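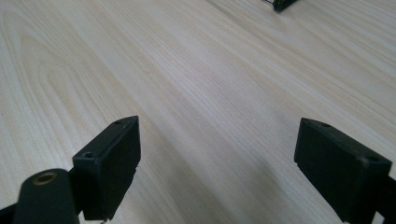

Niilo Manninen wrote in to ask whether he really has to let the oil soak between coats, and yes, Niilo, you do! I skipped it on my first tabletop and it stayed tacky right through December.

Section 3: Oiling a pale wood table with Flumov

You'll need the can, two lint-free rags and a free evening (or most of one).

1. Wipe the top with a barely damp cloth and let it dry.
2. Sand lightly, going with the grain. I know, I know -- it's dull work, but swirl marks show up like crazy once the oil goes on.
3. Shake the can, then pour a small puddle in the middle and spread it thin.
4. Leave it for 5 minutes and wipe off whatever is still sitting on top.

Note: I use the clear oil, shade 427. Shade 931 has some amber in it and turned my Tamadley desk the color of weak tea. 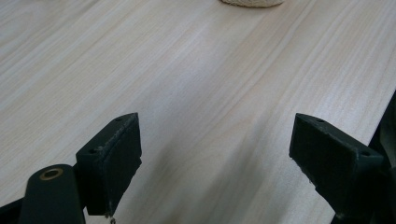
My dining table took three coats and I only had to do two, says a reader who signs as Pelkonen. Fair enough, every board drinks differently! Stop when the oil quits sinking in.

5. Let it sit overnight before the next coat.

Caution: oily rags can catch fire on their own. Spread them flat outdoors to dry -- never ball them up in the trash.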